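Sorting blocks by color on a maple board: sealing, storage and keeping it fun

Posted in Toys & Playroom > Wooden toys and puzzles
83 views this month

gluepot_and_twine

Hi all! I finally have a proper surface for our block sorting and I'm so pleased with it. It's a light maple board made of glued strips, and the grain is gorgeous (fine and wavy, with a few darker swirls). It was sold as a serving board by Brunetti and I have taken it over completely for the playroom. My daughter is three and a half and she is crazy about small colored blocks right now. We put them out in pairs, same color together, and then she mixes them all up and starts over.

Two things I'd love help with. The maple is bare as far as I can tell, and after a month of play it has started to feel a little dry and fuzzy in the middle. What can I put on it that's okay for a kid who still licks things now and then? And second, she matches color in a flash, so what do I do next with the same blocks? I don't want to buy a whole new set when she loves these so much! 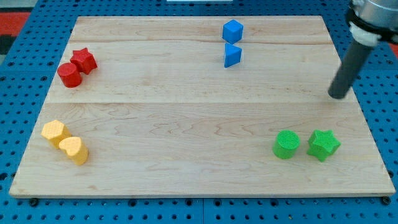 Ritalach replied:

Mineral oil, the plain food-grade kind. I've used it on every board in the house and it really makes maple glow! Sand the fuzzy part first with 300 grit, always going along the strips, and wipe the dust off with a barely damp cloth. Let it dry overnight. Then rub on a thin coat, leave it a few hours, buff off whatever is still sitting on top, and do it again the next day. If it still feels dry after that, a little beeswax mixed into the oil gives you a nicer feel under the fingers.

Do both faces and the edges, even the side that never gets played on. I only oiled the top of my first one and it cupped so badly that a ball would roll to the middle on its own. Also look at the glue seams once in a while. If you can catch a fingernail in one, keep water well away from it.

Helpful: 51

sunporch_mama

just use olive oil, works fine

Ritalach replied:

Please don't, it goes sticky and starts to smell after a while. I had to sand a whole board back to bare wood because of that.

Kandpal replied:

Can't help with the wood but I can with the game, we are deep into this at our house! If your blocks come in different shapes, go to shape next. A star is a good one to start with because it feels so different from a cylinder or a cube, so you can play it with eyes shut. Put one of each in a sock, let her reach in and guess before she pulls it out. Mine laughed so hard the first time that we had to stop.

After that we did "same but different," where I put down one block and she finds one that matches it in color but has another shape. This took a few weeks to click, and some days she just wanted to build a tower, which is fine too. Keep the number small, she gets silly when there's too much on the board.

For storage, a flat tin with a lid beats a bag. She can see everything at once and she loves putting them back.

Helpful: 27

gluepot_and_twine

Oh, the sock! We tried it before dinner and she wants it again at breakfast. Mineral oil is on the shopping list, and I'll do the underside too.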